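Sorting the glassware after club night — what's your system?
Posted in: Home Lab and Kitchen Chemistry
18 replies, 231 views

plevville_pan
January 18, 2020
Hi all! I run the Saturday-type chemistry club at the Plevville community center (kids nine to thirteen, mostly indicator dyes, crystals and slime, nothing scary). We have finally got enough glassware that putting it away has turned into a project of its own, and I love it, but I want to do it better. Right now everything goes from the sink into one big tub, and then I sort from the tub into the racks. How do the rest of you do it? One tub or several? Racks first or beakers first?
— Yi-chun Pan

Feltus
Racks first, always. Test tubes are the things that roll, so get them standing up before you touch anything else. Then you've got the whole table for the beakers and you can take your time. I've done it this way since my school prep room days.

polyx_v
Oh, I'm so happy somebody asked this! I went through every possible version last spring (yes, including a muffin tin, which is great for stoppers). I'm beakers first, sorry Feltus. The beakers are what's sitting on top of everything, and if you go digging past them for a tube you're going to hear that awful clink. Take them out one at a time, by the side and never by the lip, and set them on a towel. By then the tubes are easy to see.

And get a soft plastic tub with sloped sides! The straight ones make you reach straight down and your knuckles hit glass.

Feltus
If the tubes are under the beakers, somebody packed the tub wrong.

polyx_v
Somebody is eleven years old and had a bus to catch :)

T. Cheng
I use three bins and never mix. Tall things, short things, tubes. It takes up more table but there's no sorting afterward at all. Seems odd to me to put it all together and then take it apart again.

plevville_pan
Tsung-han, I'd love that, but our sink counter is tiny. One tub is what fits. I could maybe manage a second one for tubes only.

avthorpe_chow
Chiming in from the Avthorpe makerspace, where we have been having this exact argument since April. We settled on a layout where each kind of container gets its own color, and it has made a huge difference, because people remember "pink" much faster than they remember a label. Pink tub for the clear glass, yellow rack for tubes, peach organizer for the small stuff, and a white plastic box with a lid.

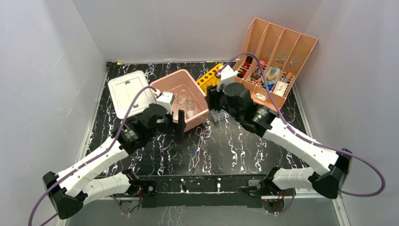

Steps we follow, copied off the card on our cupboard door:

1. Tub toward the back, turned so a corner points away from you. You get a wider side to reach over.
2. Rack up front where you can see it.
3. Tall glass stays upright in the tub. Never lay a cylinder across the top of the others.
4. Last person checks the tub by hand, slowly, before it gets rinsed.

The dark surface is nice too. I was against it at first — I thought clear glass would disappear on it — but the edges catch the light really well.
— Yao-tsung

polyx_v
Love the colors! That black with the white veins looks so fancy for a cleanup table. And I'm claiming the tub for my side: pink, sloped walls, glass standing up. Beakers first!

Feltus
And I'm claiming the rack. It's right there behind the tub, ready to be filled. Tubes first.

avthorpe_chow
You can both have it. Our card doesn't say.

pakhei_y
Does anyone else worry about the hard tabletop? I chipped two beakers on a stone counter, both at the bottom edge, both while putting them down gently (I thought). A silicone baking mat fixed it for me. Cheap, grippy, and it goes through the dishwasher.

T. Cheng
Mats trap grit. I'd sooner have a clean hard surface and be careful. A grain of sand under a beaker does more harm than the counter.

pakhei_y
Fair, but you can shake a mat out. I rinse mine every time. I'm at some 2000 wash-ups in and I've only had those two chips, both before the mat.

T. Cheng
2000? Do you run a restaurant?

pakhei_y
Three kids and a fermentation hobby. I keep a tally on the inside of the cabinet.

plevville_pan
This is all so useful, thank you! Question about the tubes: do you stand them mouth up or mouth down in the rack to dry? Ours have pegs on one side and holes on the other and the kids do half and half.

Feltus
Mouth down on the pegs until dry, then mouth up in the holes. If you store them mouth up while wet you get a ring at the bottom that you'll be scrubbing with a brush for ages.

polyx_v
Agreeing with Feltus on this one, mark it down!! A splash of distilled water as the last rinse helps a lot with the rings as well, especially if your tap water is hard.

avthorpe_chow
Same with us. Also go for a rack with wide holes if you're buying. Ours lets you drop a tube in at a bit of an angle and it straightens itself out, and small hands find that much easier.

tsai_bench
Old thread on drying racks is number 1227 in the archive if anyone wants it, lots of good talk there about peg spacing. I'm on Team Three Bins by the way. Had one tub for years and the thin-walled beakers always ended up at the bottom.

plevville_pan
Reading it now! Plan for next session: pink tub for beakers, a second small one for tubes, rack up front, and I'll try Pak-hei's mat on half the table and leave the other half bare. I'll put the older kids on beakers and the younger ones on tubes and see which pile is done first.

Feltus
Tubes.

polyx_v
Beakers! Please report back, and tell me how the mat does with wet cylinders, mine always want to slide.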